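# Tresberg "Stone Care Plan" — is there anything in it?

*Kitchens & Bathrooms > Worktops, sinks and taps*

*Thread started May 11, 2022*

---

**grumpy_gusset**

We're having the kitchen redone and the stone for the worktops is coming from Martinelli in Lirnthorpe. Quote was fine until I got to the last page, where there's a line for the Tresberg Stone Care Plan at £600. For that you get a sealing treatment on fitting day and a yearly "inspection and top-up" for as long as you own the kitchen.

I asked what the inspection involves and the chap in the showroom said they check the seal. I asked how. He said they look at it.

I then asked what happens if I don't buy the plan and he did a sort of wince and told me about a lady whose worktop had been "ruined by a lemon". I suspect the lemon lady gets mentioned to everyone.

Has anyone had this plan, or gone without, and what happened? I'm after black stone, polished. They call it granite on one page and marble on another, which hasn't helped my mood.

---

**tapwasher**

Get them to say in writing which it is before you do anything else. If it's marble then the lemon story is perfectly possible. If it's granite, much less so. And a sealer does nothing about lemons either way. Acid etches the polish on marble, sealer or no sealer. All the sealer does is slow down oil and wine and so on getting into the stone.

So the one scary story he told you is about something the plan won't fix.

---

**grumpy_gusset**

Well, that's a very good point and I wish I'd had it with me in the showroom.

---

**Nettlebed2**

I'll stick up for it a bit. We've got the Tresberg plan, bought with the kitchen, and I've been happy. They come once a year, they're polite, they clean the whole top properly and it looks lovely afterwards. I don't want to be faffing with bottles of stuff and worrying whether I've left it on too long. Some of us would sooner pay.

---

**slowcooker_sid**

Does it look lovely because it's been sealed or because somebody's cleaned it?

---

**Nettlebed2**

I don't care which, it looks lovely.

---

**slowcooker_sid**

Fair enough, but you could get a cleaner in for a good deal less.

---

**old_plumb_line**

Fitted kitchens for 20 years, mostly round Plamby, retired now. My view for what it's worth.

Most dense black granite hardly takes sealer at all. You wipe it on, it sits there, you wipe it off again. If you leave it sitting it dries to a smeary haze and then the customer rings up to say the worktop is faulty. I've been back to more kitchens for haze than I ever was for stains.

Pale stone is another matter. Pale marble by a hob, I'd seal it and keep on sealing it.

Do the water test on the offcut from your sink hole. Ask Martinelli for it, it's your stone and you've paid for it. Put a puddle on it, go and have a cup of tea, wipe it off. If there's a dark patch where the water was, it's drinking it in and you want a sealer. If there isn't, keep your money. It's harder to see on black, so tilt it towards a window.

---

**marmalade_on_tuesdays_no_more**

Can I disagree with the "keep your money" part? My sister-in-law was told her black granite didn't need anything and she's now got a dull grey bloom behind the taps that won't shift. The fitter said water had got in. She'd have paid any money to avoid it.

---

**tapwasher**

Behind the taps and grey? That's limescale. She's in a hard water area, I'd put money on it. It sits on top of the polish and sealer makes no odds. A plastic scraper held flat and a lot of patience.

Not vinegar, before anyone says it. Not on anything that might be marble.

---

**marmalade_on_tuesdays_no_more**

She is in a hard water area. But the fitter did say water.

---

**slowcooker_sid**

Did the fitter also sell care plans?

---

**marmalade_on_tuesdays_no_more**

I'll ask.

---

**brasso_and_regret**

Black worktop round a stainless sink owner speaking. I didn't buy the Tresberg plan, I bought the Tresberg bottle for £47 and did it myself. Everyone frets over the big bit of worktop where nothing ever happens. The bit that gets the grief is the strip along the front of the sink, where you lean and drip and dump wet pans. If I were looking for a failed seal I'd look there, and then at the joint between the stone and the steel, which no sealer covers in any case. That's silicone, and silicone is a tenner and a steady hand.

Also do think about the sink itself. Steel shows every water spot and the black next to it shows every water spot as well, so you've got the two worst possible surfaces side by side. I still like how it looks. 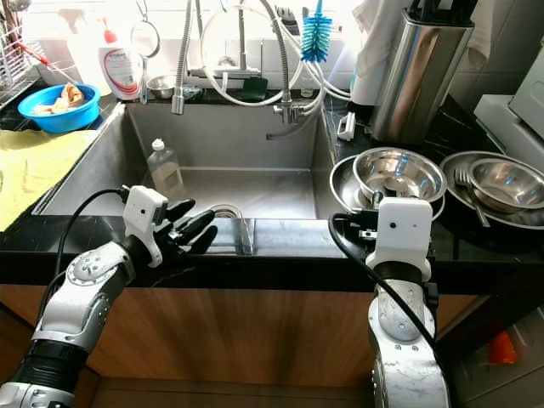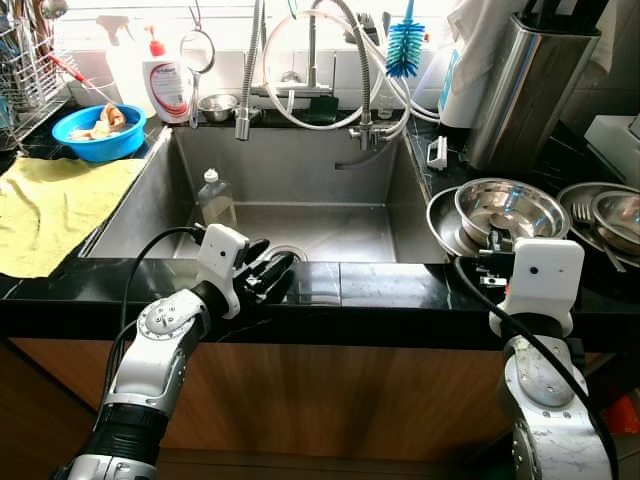
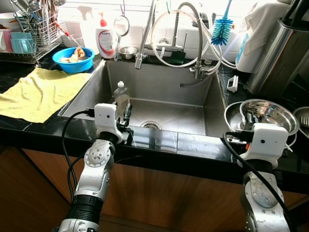 *Stainless steel sink in all three.*

---

**grumpy_gusset**

Thanks, useful. That veining in the second one is close to the sample I was given, so now I'm wondering about marble again. And was the bottle of Tresberg any good?

---

**brasso_and_regret**

No idea! That's my trouble with the whole business. Nothing has stained. Nothing had stained before I used it either. I could have wiped it down with cold tea and be telling you how well it worked.

---

**old_plumb_line**

That's the most sensible thing anyone has written about sealer on this forum.

On veining — plenty of granite and quartzite gets sold with fine white lines through it, so you can't go by that. Scratch test on the underside of the offcut. A knife will mark marble fairly easily and will struggle with granite. Or a drop of lemon juice on the polished side, leave it a few minutes. If it goes dull you've got marble and you've also found out what your worktop will look like the first time you make pancakes.

---

**Nettlebed2**

I do think you're all being a bit hard on them. The plan has a stain guarantee. If something does mark it they come out and deal with it. You don't get that with cold tea.

---

**tapwasher**

Have you read it? Not being funny. I had a look at the leaflet when my neighbour was tempted. Etching wasn't covered. Heat marks weren't covered. Limescale wasn't covered, chips weren't covered, and stains had to be reported within a few days along with what caused them. Miss a yearly visit and the lot lapses.

So you're covered for a stain of known origin, spotted quickly, on a stone that's been sealed against stains.

---

**Nettlebed2**

I've just gone and got ours out of the drawer. It does say that about the visits. I hadn't clocked the heat marks. We've never had to claim so it hasn't come up.

I'd still have it again for the annual clean, but I take the point that it isn't quite what I thought I was buying.

---

**wobbly_trivet**

Different angle. Has anyone haggled? I was offered the same plan by a different showroom and when I said no it came down to £313 before I'd got my coat on. Didn't buy it then either. If they can knock off nearly half in the time it takes to find a sleeve I'd want to know what it costs them in the first place.

---

**grumpy_gusset**

That has more or less made up my mind. Rang Martinelli this morning and asked three things: is it granite or marble, can I have the offcut, and would they take the plan off the quote.

Yes to the offcut. Plan removed, no fuss, though I was told I'd be "taking on the risk". On the first question he said it was "a natural stone in the granite family" and he'd have to check with the yard.

---

**slowcooker_sid**

"In the granite family." By marriage?

---

**old_plumb_line**

Don't pay the deposit till the yard has put a name to it. They'll know, they've got to order it. If it does turn out to be marble I'd think again about having it near a sink, plan or no plan, unless you're the type who can live with marks. Some people can. My own wife couldn't, and we've got laminate.

---

**marmalade_on_tuesdays_no_more**

Update on my sister-in-law. The fitter did sell care plans. She's had a go with a plastic scraper and part of the bloom has come away, though there's a patch by the cold tap that hasn't budged, so I'm not giving in completely.

---

**tapwasher**

Warm wet cloth laid over it for an hour, then scrape again. If it still won't shift I'll happily be wrong.

---

**grumpy_gusset**

Fitting is pencilled in for June if the yard ever rings back. I'll do the water test and the lemon on the offcut and post what I get.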